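Placement abroad through a university scheme: who holds the insurance and the lease deposit?
Category: Study and work abroad > Internships
Asked by Rommel Dumlao, September 2019

I have been offered a three-month placement at Lemilex, a small research firm, through my university's international office. Flights and a monthly stipend are covered by the scheme. Accommodation is not: the firm has a letting arrangement with an agency called Enriquez, and interns take a room from them on a short contract.
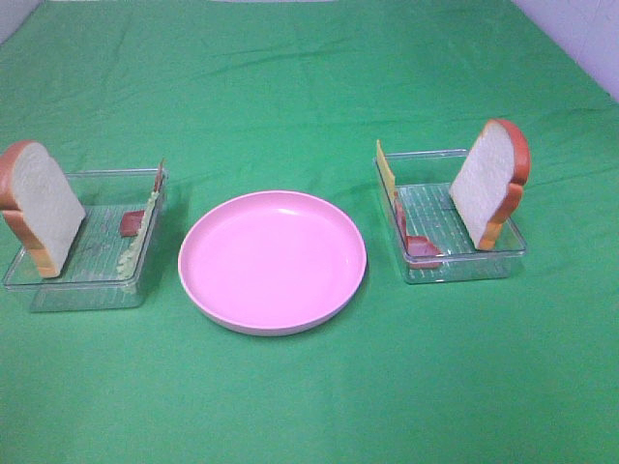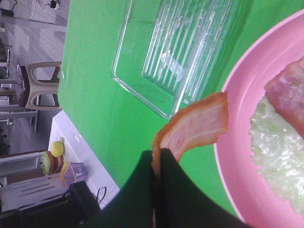 Green work surface with the pink plate and clear tray.

My points of uncertainty are as follows.

The scheme's letter says I am "covered while travelling on university business". It does not say whether that includes weekends, or a week's leave at the end which I would like to spend travelling on my own.

Enriquez want a deposit of 200 before arrival and a further 200 on collection of keys. The offer letter from the firm mentions only one payment of 200. The rent for the full stay is 1,014, payable in two parts. All figures are in pounds, as the agency invoices in sterling for scheme students.

The stipend is paid in arrears, at the end of each month. I would therefore need to find both deposits and the first part of the rent from my own savings. Is it normal to ask for an advance, and from whom?

Lastly, the start date on the visa paperwork is four days later than the start date in the offer letter. The international office said to "just go with the visa one" but did not put this in writing.

I have read the scheme handbook twice. It covers none of these except the stipend dates.

plomine_returner

I did two placements under a scheme of this type, the second at Plomine, and now help with the paperwork for outgoing students in my department. I will take these in the order you asked.

Insurance. "University business" policies normally have a clause on incidental personal travel. The usual form is that personal days are covered if they fall inside the trip and do not exceed a set share of its length. A week at the end may or may not count as inside the trip, depending on whether the return flight is booked from the placement city and on the date given in the travel registration form. Ask the insurance office (a different desk from the international office in most universities) for the policy wording itself, not the summary sheet. Look for the headings "incidental holiday" and "period of cover". If the extra week falls outside, buy a separate single-trip policy. Check that this policy can begin while you are already abroad. Many cannot, and the claim is refused on that ground alone. Check as well whether third-party liability is included. A tenant can be liable for water damage to the flat below, and medical cover does nothing for that.

Deposit. Two payments of the same amount, one before arrival and one with the keys, could be either of two things:

The first is a holding payment, which is turned into the deposit once you sign, and the second is a cleaning or key charge which may not be returned.

Or it is one deposit split in half, and the firm has quoted only the first half.

You need to know which. Write to Enriquez and ask for each sum to be named, with the conditions and the date of its return. Do not pay the first until you have that reply. Copy in the contact at Lemilex, as the letter from the firm is the document that disagrees.

Advance. Yes, it is normal. The request goes to the body that pays the stipend, so in your case the scheme and not the firm. Ask for the first month to be paid on arrival or before departure. Most schemes have a form for this even where the handbook is silent. Attach the rent schedule. Allow at least three weeks for processing, and more if the request goes in during July, when half of any finance office is on leave.

Dates. Do not begin work before the date on the visa, and do not sign anything on site that gives the earlier date. The office gave you the right answer in the wrong form. Send them a short email stating your understanding ("further to our conversation, my start date will be the date shown on the visa") and ask them to confirm. Then ask Lemilex to reissue the offer letter with that date. A mismatch between letter and visa can be queried at the border, and it can also affect the first day of insurance cover.

Iteo

Second the point about the deposit. When I rented through an agency abroad, 70 was kept back for "administration" and it had been in the contract all along, on the last page, in the other language. Get the whole contract and get someone to read it.

Also open a local bank account early if the stay allows it. Stipend transfers to a UK account cost me a fee each month.

tk_m

just ask the university, they deal with this every year

Rommel Dumlao

Thank you. I have written to Enriquez and copied in the firm. The insurance office has sent the full wording, 34 pages. The incidental holiday clause is on page 19 and allows personal days up to a quarter of the trip, provided that the return date on the registration form includes them. I have amended the form so that it does.

The advance form exists. It was on the finance pages, not the international ones. No reply yet on the reissued letter.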